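Moving my mother's piano (and what I learned about stairs)

April 24, 2026

So I have a piano now. I've had it for nine days and I've played it exactly twice, both times the first half of the same Clementi sonatina, because that's where my fingers remember things and then stop.

It was my mother's. She bought it used when I was in second grade, a dark brown upright with one chipped key near the top, and it sat in her front hallway for most of my life collecting mail. When she moved into the smaller apartment last September it went to my aunt's garage "for a couple of weeks." You can guess the rest. My aunt was very sweet about it right up until she bought a chest freezer.

I got three quotes. The first guy wanted to know if the stairs had a turn in them, and when I said yes he went quiet and then told me he was pretty booked. The second never called back. The third was Lesego Buthelezi, who asked me to measure the landing, the door, the hallway, the other door, and the height of the railing, and then asked me to measure the landing again. The total came to $445, plus lunch, which was my idea.

If you're doing this yourself, measure with the door open AND with the door off its hinges. We ended up taking ours off. There are 80 years of paint on those hinge pins (fine, I don't know how many years, the house was built in 1946 and it looks like all of them) and Lesego's nephew spent longer on the pins than they did on the whole staircase. I made sandwiches and tried not to hover. I hovered.

Then the tuning. Everyone tells you to let it settle first, and I did try, but the A below middle C was so sour that the dog left the room. Annatjie Ntuli came out and spent a whole morning on it. She warned me it would need a second visit in a month or two, and she found a barrette, a bus token and a piece of a Valentine card under the keys. The barrette is mine! I remember getting in trouble for losing it.

She also told me to keep it off the outside wall and away from the heating vent, so now the whole room has to be rearranged. The bookcase goes where the couch was, the couch goes under the window, and the table goes... somewhere. 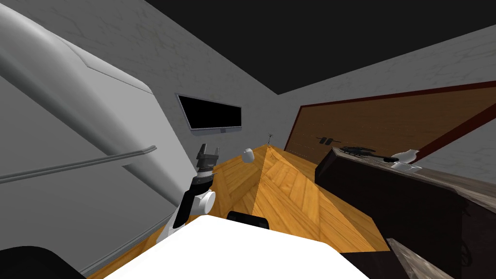
Still thinking about tables.

Zinhle Nkosi, who lives across the street and has opinions, thinks I should get rid of the table and eat at the kitchen counter like a normal person. I'm not ready for that. I did my taxes at that table. I've iced birthday cakes on it - badly, but still.

Anyway, the goal for this summer is to get through the second half of the sonatina without swearing. I found my old book in the bench with my teacher's pencil marks still in it, and on page four she has written SLOW DOWN and underlined it twice. If any of you went back to lessons as a grown-up, tell me how you found a teacher, and whether you had to do scales.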